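Nundovbridge Open Day Recordings

Data card, second version

Summary
This set was recorded during the open day of the Wisel workshop in Nundovbridge, in April. Visitors could try the hand-held grippers at one table, after a short demonstration by our staff. We kept 156 recordings. In all of them a person works with two grippers, one in each hand.

How the day was organized
The demonstration was given 4 times, the first one at 10 in the morning. After each one, visitors came to the table in groups. Every person had 2 practice tries, which are not included, and then the recorded tries. Visitors under 16 could practice, but we did not record them.

Contents
- sessions/ – one folder for each group
- notes/ – remarks of the operator, in English or Dutch
- skipped.txt – list of 35 recordings we removed, with the cause

Known problems
The clock of the second session was not set correctly. Please use the order of the files, not the time. Some notes are very short – we were also answering questions from visitors. Left-handed persons are not marked.

Work at the table
With the right gripper the black cloth-covered object is held just above the white curved base. The left gripper is kept free.

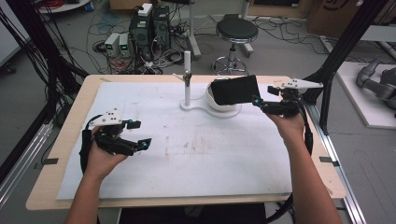

Jucélia Lins wrote to us on the Monday after the visit that the grippers felt easy after the second try, but that she would have liked more time to practice with the left hand. She also asked if the next open day can have a slower demonstration for beginners.

Contact
Write to the Ziltetti data desk, and put the name of the folder in the subject line.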